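Pantry Shelves on a Budget

Used store shelving holds up well in a pantry. Wipe it down and bolt it to the wall.

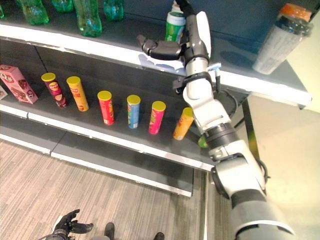

Green bottles on an upper shelf

Keep snack canisters in one row, one deep. 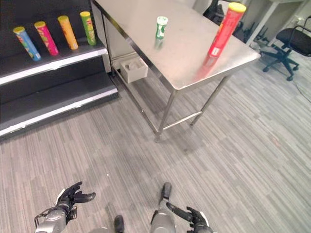 Canisters with yellow lids

Check caps before storing any bottle on its side - oil will find a bad seal.

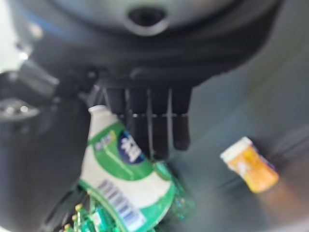

Bottle at a tilt

Leave one shelf free for grocery day. Ours is 20 inches deep, plenty for two bags. 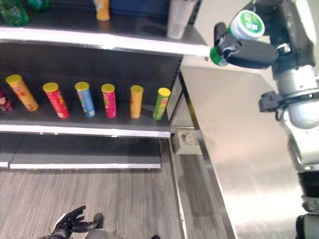

Snacks in the middle, lower shelf clear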